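Folding T-shirts on the sofa

Posted January 1, 2020

The ironing board went to Poppy Hulme in the autumn and has not been replaced. Since then all folding in this house takes place on the sofa, and the method has had to change to suit it.

A board or a table gives a hard, flat surface. A cushion does not. It compresses under the hand, so a crease pressed into cotton on a cushion is shallower than one pressed on wood, and it relaxes sooner. Upholstery also grips. Jersey does not slide over it, and a shirt dragged into position will stretch on the bias and stay that way until it is lifted and laid down again.

The working rule is therefore to lift and never drag. Pick the shirt up by a small fold of cloth, raise it clear, and let it drop where it is wanted. Smooth from the centre outwards with the flat of the hand. Sleeve hems curl on most short-sleeved shirts after a few washes and should be turned flat before the first fold, as they will not flatten inside the bundle.
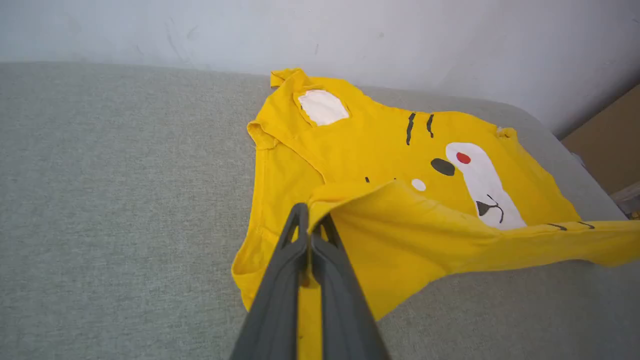

Printed shirts need one further decision, namely whether the print goes inside or outside. I fold with the print outside. A large print is stiffer than the cloth around it and resists a sharp crease, so I place the fold lines beside it where the width allows. With a print across the whole chest this is impossible, and I settle for one fold through the middle, made loosely.

The sequence is as follows. Shirt face down, neck away from you. Fold one side in to a line running from mid-shoulder to hem, then turn the sleeve back on itself. Repeat for the other side. Bring the hem up to a point just short of the collar, then fold in half again. The result stands on its edge in a drawer if the cotton is of medium weight. Thin shirts slump and are better laid flat.

Mervyn Dobson folds in thirds and claims a narrower bundle. I tried it on a full load of 41 items. The bundles were narrower – and thicker, so the drawer held five fewer. I have gone back to halves.

The drawer itself is 76 cm wide and takes two rows. The left runner sticks in damp weather and wants candle wax, which I will deal with in March when the chest comes away from the wall for painting.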